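Speaker notes: Keeping a two-arm pill box cell running
Session on small cells, afternoon block, October

Good afternoon, and thank you for staying after the coffee. I work for Teltine, and I look after one cell with two arms. My talk is only about the maintenance of this cell. If you came for the learning software, my colleagues can answer that better than me.

(Wait until the door is closed.)

First the structure. Everything stands on one aluminum rail at the front side. Both arms are bolted to it with black mounting plates, and the corner posts carry the panels. In the beginning we believed the rail would never move. Then we had two weeks of small grasp errors on the left side only, and I searched in the software every day. The cause was a mounting bolt with half a turn missing.

Now I check the plates each 50 hours of running. I put a paint line across every bolt head and the plate, so I can see a turned bolt without a tool.

(Pass the plate with the paint lines around the room. Ask to have it back!)

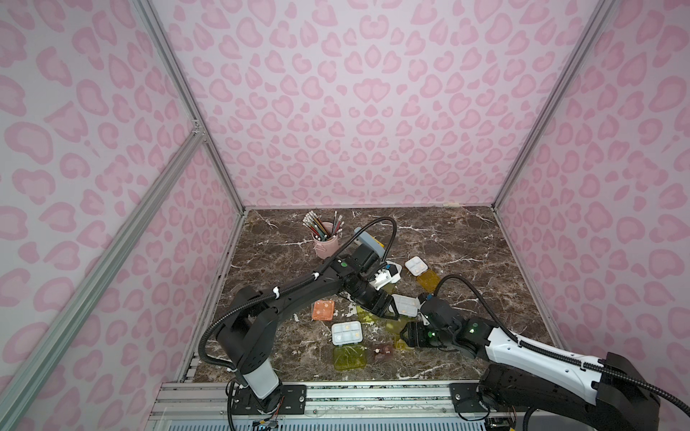 Next point, the cables. The outer cable on each arm needs a free loop above the joints. If the loop is too short, it pulls when the wrist turns. If it is too long, it can catch on things that stand on the floor of the cell. I move the arm by hand through the whole work area with power off, and a second person supports the arm, as it will drop. Only after this do I close the cable ties, and I leave them a little loose until the first test.

We had one cable from Ciseck that failed at the connector after 316 hours. The cable itself was fine, the bend was too close to the plug. So please look at the last few centimeters, there is the trouble.

(If time is short, skip the story with the wrong connector and go to the fingers.)

Fingers. We print them ourselves. The work is pill organizers with thin lids and small hinges, and a worn finger tip will slide on a smooth lid before you notice any wear by eye. My rule is to change the pair after 500 grasps on the harder lids, always both fingers together. I keep 2 spare pairs in the drawer under the cell, already with screws.
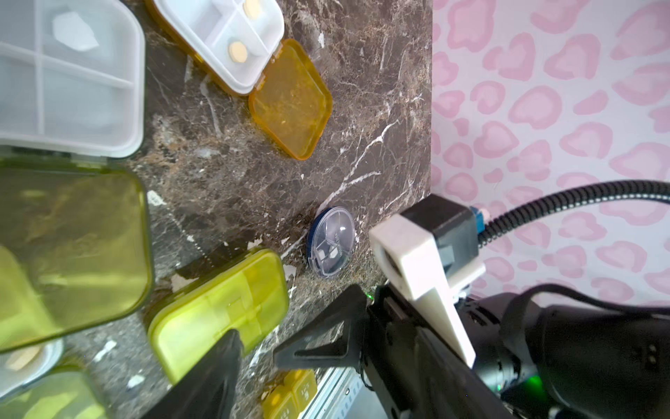 After a finger change, the zero position of the gripper must be set again. Close it slowly without any object, write down the value, and compare with the last one in the notebook. A big difference means that a finger does not sit flat – open the screws and start again. Do not correct it in the software. I did this once and paid for it with a whole morning.

The floor should be wiped before each session. Dust from tablets goes on the finger tips and the grip changes.

(Last slide: checklist. Leave it on during the questions.)

The checklist was made together with Lazarević, who built the rail, and Rovonus now uses a shorter version for their own cell. Paper copies are on the table by the door. Questions about bolts and cables are very welcome.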